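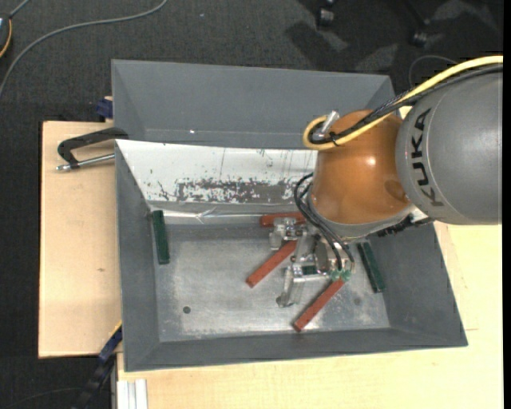 Notes from a talk with Parveen Pathirana, who runs data collection for the bin picking project at Kallenberg. Typed up the same evening, so expect gaps. Mahfuz Amarasinghe joined halfway through and stayed for the rest.

I got there in August, mid-afternoon, which she told me was a bad time. The good hours are early. "After lunch people get sloppy with the labels," she said. "Me too. I look at my own notes from four o'clock and I can't use half of them."

The job sounds small. Bars in a metal bin, red ones and green ones, an arm that has to get hold of one and lift it out. The arm is a KUKA with a two-finger gripper. The program that picks the grasp is learned from examples, and the examples are what Pathirana makes. All day. She has been at it for 13 months.

I asked how many examples make a useful set.

"Wrong question, sorry. Everyone asks it." She thought for a bit. "We had a set of 680 grasps that taught it almost nothing. They were all the same grasp. Bar in the middle, lying flat, lots of room on both sides. It got wonderful at that."

And then?

"And then you push a bar up against a wall and it goes for it exactly the same way. Stops, of course, there's a force limit. But you stand there thinking, well, I taught it that."

So the walls matter. She talked about walls for a long time. The bin flares outward, and a bar close to the side leaves one finger with very little space to get in. In the early sets there were hardly any of these, mostly because the person laying out the bars (her) was tipping them in and nudging them toward the center without noticing. She only found out when Amarasinghe plotted the positions.

"A blob," he said, when I asked him what the plot looked like. "One big blob in the middle. Corners completely bare."

Now there's a sheet. Each layout gets a line on it: which bars near a wall, which crossing, which parallel, which partly under the gripper's approach. Pathirana picks a line and sets the bars out by hand to suit. It's slower. She doesn't love it.

"I used to shake the bin. It was fun – you got some wierd ones. But shaking has habits too. Things slide to the same places."

They do still shake it now and then. 6 layouts out of a batch, by Amarasinghe's rule, have to come from shaking and nothing else, no fixing up afterward. He wants some the sheet would never have thought of. They disagree over the number and I was not able to find out where 6 came from.

On what gets saved. Every attempt, good or bad, goes into a system they call Raltard. Position of the arm, finger opening, the pictures, the result. A person then adds a label. The label list was long once, and they cut it to 8.

"Success, miss, slip, wall, wrong bar, double, stopped by hand, don't know," Pathirana counted off. She is proud of the last one. There was an argument over it. An older list had no "don't know", so people guessed, and the guesses went in as facts.

Amarasinghe: "I'd take fifty don't-knows over one confident wrong label. You can filter out a don't-know. The wrong one just sits there."

What about failures, I asked, does it hurt to have a lot of them? She said early on they deleted them. Felt tidy. Then the program had never seen a bad grasp and had no idea what one was, and rated everything high. They lost weeks to that. The old failures were gone too, so they had to go and make new ones, and making failures on purpose turns out harder than it sounds.

"You try to fail and you fail in a very fake way," she said. "You put the finger a mile off. That's not how it goes wrong. It goes wrong by this much." Held up her thumb and finger, hardly a gap.

Best failures come from letting the half-trained program try by itself. So that's the routine now: a person guides some, the program tries some, the person steps in when it's going badly, and the stepping in gets saved as well. Amarasinghe thinks the step-ins are worth more than everything else in the set. Pathirana thinks that's a bit strong.

We went on to the bin itself. I had assumed a scratched metal floor would be a nuisance and that they'd want a clean one. She laughed at me.

"We were offered a nice mat, all one color. No thank you. Where this is going, the bins look like ours or worse." The chipped paint, the scuffs, the shiny bits, all of it stays. A scratch can look like an edge, and a program that has only seen clean floors will get excited about scratches. Better it gets over that here.

The colors came up. Why red and green? Partly so a person can write down quickly which bar was meant. Partly to be able to ask for one or the other. The dark green ones are harder, Pathirana said, she has more trouble with them in the pictures herself. Kanagaratnam, the older setup, used red only, and its numbers looked better than they deserved. That's her wording. Amarasinghe made a face but didn't argue.

Clamps. I wouldn't have asked but she brought it up. The bin is clamped because for a while it wasn't, and each time a finger touched a wall the whole thing crept over a little. By the end of a session every saved position was off by some amount and there was no telling which ones. "Two mornings in the trash. Now I check the clamps before I check my mail."

Any software for that? There's a script that compares the rim with a stored position at the start of each batch. Amarasinghe wrote it. She still puts a hand on the clamps.

I asked what a normal day comes to. She wouldn't give me a number of grasps. A number gets turned into a target, in her experience, and then people pick the easy layouts to hit it. She'd rather be asked which lines on the sheet got done. Fair enough.

Cables too – she keeps an eye on those. Certain wrist angles pull the hoses tight and the arm gets slow and odd, and those runs look like somebody being careful. The program can learn "be careful over there" for no good reason. They tag these. Not always, Amarasinghe said. Mostly, she said.

Next is Prendness, the follow-on, which adds a second kind of part. Bent pieces, she hopes, though it isn't decided. Bars are kind to you, she said, they have two long sides and you can be wrong along the length and still come up with one. A bent piece won't let you. She wants to keep the same sheet and add lines to it. Amarasinghe wants to start the sheet over from nothing. They'd clearly had this talk before and had it again in front of me for a good ten minutes, most of which I didn't write down.

Last thing I asked was what she would tell someone starting a set from scratch.

"Plot it on day one. Where the bars are. Don't wait untill you have a lot." Then she remembered something else and went to tell Amarasinghe the light over the bench needed to be noted for the afternoon batch, and he said he'd noted it, and she went to look.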